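Clothing Swap List
November, Friday, 6:40 am
Posted by: the Pekport swap desk

Re: Re: coat swap, what to do about hangers AND the sizing question

Morning all. Typing this before work so forgive the state of it. Two things to answer, then the tag stuff at the bottom, which I need replies on.

Quoting the earlier message so we're all looking at the same thing:

> Hi everyone. First time helping with the Pekport swap and I have
> a question about how coats get put out. At the Wunivetti one
> they had everything on tables, folded, and by lunch it was a
> heap. Wool coats at the bottom, kids' raincoats on top, people
> digging. Is the plan to hang all of it this time? If so what do
> we hang it ON? I have a bag of wire hangers from the dry cleaner
> but they go into a V the minute you put anything heavy on them.
>
> Also, do we sort by size or by type? The labels in older coats
> mean nothing. I have a 14 at home that fits like an 8.
>
> And is there a limit on how many each person takes? My neighbor
> is asking. She has 2 kids and a mother-in-law to dress.

OK. In order, more or less.

Hanging: yes. All of the adult coats, and kids' coats from size 8 up. Smaller than that goes in the bins, nobody hangs a toddler snowsuit, it just slides off. Tables are for hats, gloves, scarves and anything knitted. Please do NOT hang knits. Heavy cardigans especially. They grow at the shoulders and you get those little points that never come out, and then the person who takes it home is stuck with it.

Wire hangers: please leave them home. Sorry, I know it's a full bag. Most dry cleaners will take them back, ask at the counter. For wool and anything lined we want wood, or the thick plastic kind if that's what you have. The shoulder should be wide enough to hold up the sleeve seam. If the coat hangs like a flag, wrong hanger.
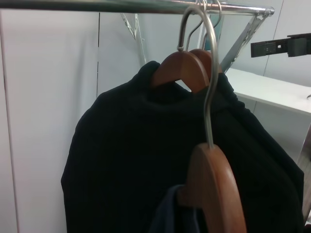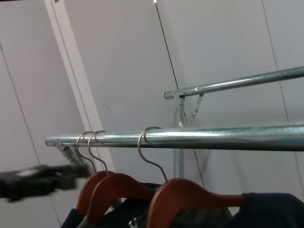
Wooden hangers on the metal rail, this kind please

If you've got spares like that at home, bring them, put a bit of tape on the hook with your initials and you'll get them back. Probably. Last spring we ended up with more than we started with, no idea how.

Load: spread the heavy stuff out. Two or three big wool coats, then a few light ones, then heavy again. Don't put all the parkas down one end becuase it looks tidy. Anything on casters, lock them first, then load.

Sorting. We went back and forth on this at the Ranasinghe Hall swap and ended up doing type first, then size inside the type. So long coats together, short jackets together, rain gear together. Then small to large, left to right. I still think it's right. People come in knowing they want a rain jacket, they don't come in wanting "a medium." For old labels, ignore the number completely. Lay the coat flat, buttoned, measure armpit to armpit, double it, write that on the tag. Takes a minute. Someone bring a second tape measure, mine has a chunk missing from the start of it.

Limit: one coat per person being dressed, whether or not that person is in the room. So your neighbor can take for the kids and the mother-in-law, and one for herself, no problem. After 2 pm no limit, take what you like.

Smells. Came up again. If a coat smells of mothballs, hang it outdoors in the shade for a couple days before you bring it. Perfume spray makes it so much worse. Smoke is harder, and if airing didn't shift it please don't bring it. Check pockets. Every time. We have found keys, a hearing aid battery pack, a whole sandwich.

Repairs: the Prerine mending table is confirmed, they'll do buttons, hems and loose linings. No zippers. A coat with a dead zipper can still come in if it has snaps or buttons over it, just write "zip broken" on the tag.

Tags: last year's count was 1057 items through the door which is a lot of tags, and we have roughly half that many left. I need 7 people to cut card and punch holes at home. Old cereal boxes are fine, plain side out. String not pins!! Reply to me off list if you can do it so we don't fill everyone's inbox.

Drop off is the side door, mornings only. The ramp is on that side too. If you can't carry bags, say so and one of us will come out to the car.

Think thats it. Oh, bags for taking things home, we never have enough, bring paper ones with handles if you've been hoarding them.

Off to work.

Contact: reply to the list owner | Copyright the posters, Pekport Clothing Swap List | Back to top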